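가사·현장 작업 자동화 소식: 가방 정리는 아직 사람의 일인가

8월호 기술 동향 꼭지. 작성 기준일 2025년 8월 17일.

지난 호에서 식기 적재와 수건 접기를 다룬 뒤 가방은 왜 빠졌느냐는 문의가 여러 건 들어왔다. 운동 가방, 공구 가방, 출장용 가방을 열어 내용물을 꺼내고, 다시 넣고, 지퍼를 닫는 일은 가정에서도 정비 현장에서도 매일 반복된다. 사람에게는 작업이라고 부르기도 어려운 동작이다. 로봇에게는 2025년 현재도 성공률을 한 줄로 적기 곤란한 과제에 속한다. 이번 꼭지는 이 과제를 단계별로 나누어 어디까지 되고 어디서 막히는지를 정리한다.

참고한 자료는 두 가지다. 하나는 Hustcombe 시험실에서 진행한 천 가방 조작 시험의 기록이고, 다른 하나는 소형 팔과 2지 그리퍼를 공급하는 Drolska의 현장 적용 메모다. 두 자료는 시험 조건이 서로 다르므로 수치를 직접 비교하지 않는다. 수치가 나오는 곳은 모두 Hustcombe 쪽 기록이다.

시험 규모

Hustcombe에서는 가방 4종을 사용했다. 총 시도는 1,590회이고, 이 가운데 사람의 개입 없이 전체 순서를 끝낸 시도는 741회다. 절반에 못 미친다. 전체 순서란 가방 접근, 지퍼 손잡이 파지, 개방, 내용물 한 점 인출, 재투입, 폐쇄까지를 말한다. 한 단계라도 사람이 손을 대면 미완료로 처리했다. 제한 시간은 시도당 600초로 두었다. 사람이 같은 순서를 수행할 때 필요한 시간에 비하면 매우 넉넉한 값이지만, 제한을 더 줄이면 재시도 동작이 중간에 잘려 실패 원인을 구분하기 어렵다는 것이 시험실의 설명이다.

완료율만 놓고 판단하면 오해가 생긴다. 미완료 시도 중에는 지퍼가 끝에서 손가락 한 마디만큼 덜 닫힌 것도 있고, 가방이 통째로 넘어가 접근조차 못 한 것도 있다. 기록 양식에는 둘 다 같은 칸에 들어간다. 시험실은 다음 회차부터 단계별 점수를 따로 적기로 했다. 늦었지만 필요한 조치로 보인다.

인식: 형태가 고정되지 않는 대상

상자나 컵은 한 번 위치를 잡으면 접촉 전까지 형상이 유지된다. 천 가방은 그렇지 않다. 옆면을 살짝 밀면 윤곽이 바뀌고, 윤곽이 바뀌면 지퍼의 경로도 바뀐다. 접근 직전에 계산한 파지점이 접촉 순간에는 이미 다른 곳에 있다. 손목 카메라를 쓰면 가까운 거리에서 다시 볼 수 있으나, 가까워질수록 시야 안에 가방의 일부만 남는다. 전체 중 어느 부분을 보고 있는지 판단할 단서가 줄어든다는 뜻이다. 고정 카메라를 함께 쓰면 전체 위치는 알 수 있지만, 팔과 그리퍼가 정작 보아야 할 지점을 가리는 일이 잦다.

색은 생각보다 도움이 된다. 밝은 천과 어두운 부자재가 맞닿은 경계는 안정적으로 검출된다. 어려운 쪽은 검은 천 위의 검은 지퍼다. 이빨의 반복 무늬가 보이는 거리까지 들어가야 구분되는데, 그 거리에서는 손가락 끝이 이미 천에 닿을 수 있다.
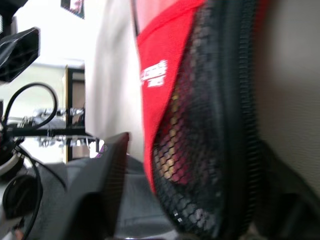

Milovan Papadopoulos는 이 대목에 이의를 보내왔다. 인식이 병목이라는 설명은 몇 해 전까지는 맞았지만 지금은 촉각의 비중이 더 크다는 것이다. 그에 따르면 사람은 가방 안을 거의 보지 않고 손을 넣으며, 지퍼도 처음 잡을 때만 본다. 카메라를 한 대 더 다는 비용이면 손가락 끝에 전단력 센서를 넣는 편이 낫고, 지퍼가 걸렸을 때 화면에는 아무 변화가 없어도 손끝에는 즉시 신호가 온다고 한다. 그는 완료율을 앞세운 보고 방식도 문제로 꼽았다. 작업자가 알고 싶은 것은 평균이 아니고, 한 번 실패했을 때 가방이 찢어지는지 그냥 멈추는지라는 지적이다.

편집부 의견은 절반만 일치한다. 폐쇄 단계에서는 그의 말이 맞다. 접근과 최초 파지 단계에서는 시각 오류가 여전히 앞선다고 본다. 다만 실패의 성격을 구분해 달라는 요구는 타당하며, 아래에서 가능한 범위까지 나누어 적는다.

지퍼: 한 손의 한계

지퍼를 여는 동작은 보통 두 손으로 이루어진다. 한 손이 천을 당겨 팽팽하게 만들고 다른 손이 손잡이를 끈다. 팔이 하나인 구성에서는 천을 잡아 줄 쪽이 없다. 손잡이를 당기면 가방이 함께 끌려온다. 내용물이 무거우면 자중이 고정 역할을 하므로 오히려 유리하고, 비어 있는 가방이 가장 어렵다. 시험 담당자들이 처음에 예상한 난이도 순서와 반대였다.

당기는 방향도 문제다. 직선 지퍼는 방향을 한 번 정하면 되지만 모서리를 도는 지퍼는 경로를 따라 방향을 계속 바꿔야 한다. 방향이 어긋나면 슬라이더가 기울고, 기운 상태에서 힘을 더하면 천이 물린다. 천이 물렸을 때의 올바른 대응은 조금 되돌린 뒤 각도를 바꾸어 다시 당기는 것이다. Hustcombe의 제어기에는 이 되돌림 동작이 들어 있으나 호출 조건이 힘의 문턱값 하나로만 정해져 있다. 얇은 천은 문턱값에 닿기 전에 이미 깊이 물린다. 두꺼운 천은 정상 구간에서도 문턱값을 넘어 불필요한 되돌림이 반복된다. 가방마다 값을 달리하면 개선되지만, 처음 보는 가방에는 적용할 값이 없다.

Drolska의 메모는 다른 해법을 권한다. 손잡이에 큰 고리를 달아 손가락이 걸리게 하는 것이다. 정비 현장처럼 가방을 통일해 지급할 수 있는 곳이라면 현실적인 방법이다. 가정에서는 가족 구성원의 가방마다 고리를 달라고 요구하게 되므로 자동화의 의미가 줄어든다. 대상물을 고치면 풀리는 문제와 고칠 수 없는 문제를 구분해 두어야 도입 검토가 빨라진다.

망사 주머니

외부 망사 주머니는 별도로 다룰 만하다. 내용물이 비쳐 보이므로 탐색에는 유리할 것 같지만, 깊이 센서의 값은 망과 내용물 사이에서 흔들린다. 어떤 화소는 망의 표면을, 어떤 화소는 그 뒤의 물건을 가리킨다. 두 값을 평균하면 실제로는 아무것도 없는 깊이가 나온다. 이 깊이를 파지 목표로 쓰면 손가락이 망을 누른 채 멈추거나 그물눈에 끝이 걸린다.

그물눈에 걸린 손가락은 단순히 후퇴시키면 안 된다. 망이 같이 늘어나고, 풀리는 순간 가방이 튄다. 손가락을 조금 벌려 장력을 낮춘 다음 진입 방향의 반대로 천천히 빼야 한다. 사람은 이 순서를 의식하지 않고 수행한다. 규칙으로 작성하면 예외가 많고, 시연 데이터로 학습시키려면 걸린 상황을 일부러 만들어 수집해야 한다. 성공한 시연만 모은 데이터에는 이런 복구 동작이 거의 들어가지 않는다. 원격 조작자가 능숙할수록 오히려 부족해지는 종류의 데이터다.

손가락 끝 형상도 영향을 준다. 모서리가 각진 손가락은 얇은 손잡이를 잡기에 좋고 망에 잘 걸린다. 끝이 둥근 손가락은 그 반대다. 교체식으로 두 종류를 쓰는 방안이 거론되었으나 교체 시간이 시도 시간에 더해지고, 교체 장치가 놓일 자리도 필요하다. 현재로서는 각진 손가락에 얇은 덮개를 씌우는 절충안이 시험되고 있다. 덮개의 내구성 자료는 아직 받지 못했다.

인출과 재투입

물건을 꺼내는 일은 넣는 일보다 쉽다. 꺼낼 때는 입구까지만 나오면 되고, 중간에 가방이 구겨져도 결과에 큰 차이가 없다. 넣을 때는 입구가 벌어진 상태를 유지해야 한다. 천은 지퍼를 열어 두어도 스스로 벌어져 있지 않다. 사람은 손등과 손목으로 입구를 밀어 가며 넣는데, 2지 그리퍼에는 물건을 쥔 채로 입구를 밀어낼 여분의 면이 없다.

시험실에서 효과를 본 요령은 기울여 넣기다. 물건의 한쪽 모서리를 입구 안쪽 벽에 먼저 대고, 벽을 밀면서 회전시켜 세운다. 딱딱하고 긴 물건에는 잘 듣는다. 수건이나 양말처럼 같이 휘는 물건에는 듣지 않는다. 부드러운 용기에 부드러운 물건을 넣는 조합이 이번 시험에서 가장 약한 부분이었으며, 재시도를 허용해도 개선 폭이 작았다.

무엇을 넣을지 판단하는 부분은 상대적으로 진척이 있다. 목록을 말로 주면 책상 위에서 해당 물건을 고르는 단계까지는 안정적으로 동작한다. 그러나 이미 가방 안에 들어 있는 물건이 무엇인지는 열어 뒤져 보기 전에는 알 수 없고, 뒤지는 동작 자체가 위에서 말한 어려움을 모두 포함한다. 충전기를 두 번 챙기는 오류가 여기서 나온다.

안전과 감독

천 가방은 충돌에 관대한 대상이다. 부딪쳐도 깨지지 않는다. 대신 끈과 고리가 팔에 감긴다. 어깨끈이 손목 관절 뒤로 넘어간 상태에서 팔이 회전하면 가방이 딸려 올라가고, 받침면에 있던 다른 물건도 쓸어 낸다. 팔 바깥에 드러난 배선 역시 같은 방식으로 걸릴 수 있으므로, 배선 여유 길이를 짧게 잡고 관절마다 고정하는 것이 좋다. 너무 짧으면 가동 범위 끝에서 커넥터가 당겨진다. 각 관절을 끝까지 돌려 본 다음 고정 위치를 정하기를 권한다.

무인 운전은 권하지 않는다. Papadopoulos가 물은 실패의 성격에 답하자면, Hustcombe 기록에서 미완료 시도의 대부분은 정지로 끝났다. 찢김에 관한 항목은 양식에 없어서 얼마나 있었는지 말할 수 없다. 항목이 없다는 것을 손상이 없었다는 뜻으로 읽어서는 안 된다.

도입 검토자를 위한 정리

Jultavero 물류 작업장에서 반납 가방의 내용물 점검에 팔을 쓸 수 있는지 문의해 왔다. 현재 답은 부분 적용이다. 사람이 지퍼를 열어 입구를 틀에 걸어 주면 딱딱한 내용물을 꺼내 분류하는 구간은 시험 운전을 해 볼 만하다. 열고 닫는 구간은 사람이 맡는 편이 빠르다. 입구를 거는 틀은 기성품보다 현장 가방 치수에 맞춘 것이 낫고, 틀의 높이는 팔이 위에서 수직으로 내려올 수 있도록 정한다.

가정용으로는 시기가 이르다. 저녁에 가방을 내려놓으면 아침까지 정리되어 있기를 바라는 독자가 많겠지만, 지금 장비는 그 사이에 여러 번 멈추고 사람을 부른다. 양팔 구성에서는 사정이 나아질 가능성이 크다. Stoyanova 모듈을 이용한 양팔 시험이 9월에 예정되어 있으며, 한 팔은 천 고정만 담당하고 다른 팔이 지퍼와 내용물을 맡는 방식이다. 가방은 같은 4종을 그대로 쓴다. 기록 양식에는 단계별 점수와 천 손상 여부가 추가된다.

독자 가운데 현장에서 쓰는 가방의 지퍼 규격, 손잡이 길이, 천 두께를 재어 보내 줄 수 있는 분은 편집부로 연락 바란다. 망사 주머니가 달린 것은 그물눈 간격도 함께 적어 주면 된다. 다음 호에서는 양팔 시험의 준비 상황과 손가락 덮개의 마모 자료를 다루며, 자료가 늦어지면 덮개 항목은 그다음 호로 넘긴다.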